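Cultevora Opens Its Clarnbridge Table Room With a Season of Everyday Tableware

CLARNBRIDGE, 21 Jul 2022. Cultevora, the family-run housewares company known to many of its neighbors for its mats and trays, is delighted to announce the opening of its new Table Room on the ground floor of the old Goel building, where visitors are welcome to sit down, pick things up and take as long as they like over choosing what goes on their own tables at home.

The room opens with 85 pieces from the new Lirno collection, which has been three years in the making and which founder Kamlesh Uniyal describes as the range she always wished she could have bought when her children were small and every meal seemed to happen in a hurry.

"We wanted things that you would leave out on the table between meals because you like looking at them," said Uniyal. "My mother kept her good tray on top of a cupboard, wrapped in newspaper, and I think we used it twice. I would much rather people used ours every morning, for toast or fruit or whatever is going."

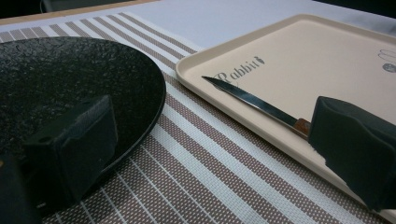
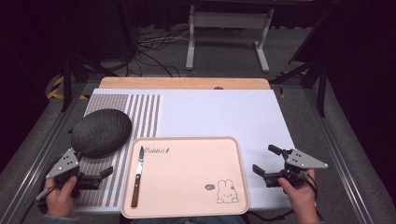 Breakfast and small suppers are where the Lirno collection feels most at home, and the designers have spent a good deal of time on how the pieces sit next to each other. Satish Malhotra, who leads the design team, likes to start with a striped mat and build up from there, adding something dark and speckled and then a paler tray with a raised rim, big enough for a kitchen knife to lie in. The word "Rabbit" printed on the tray has already made it a favorite with the younger members of staff families, and Malhotra admits that he has taken one home himself.

Two free table-setting mornings will be held in the room during the opening season, led by stylist Shanti Dubey, with tea and something baked for everyone who comes. Visitors are warmly invited to bring a plate or a bowl they already own and try it alongside the new mats, as most of us are adding to a cupboard that is full enough already.

A second group of Lirno pieces, including deeper bowls and a larger tray, will follow in November.

For opening hours, places at the table-setting mornings and press enquiries, please ask for Madhu Kandpal at the Cultevora office in Clarnbridge.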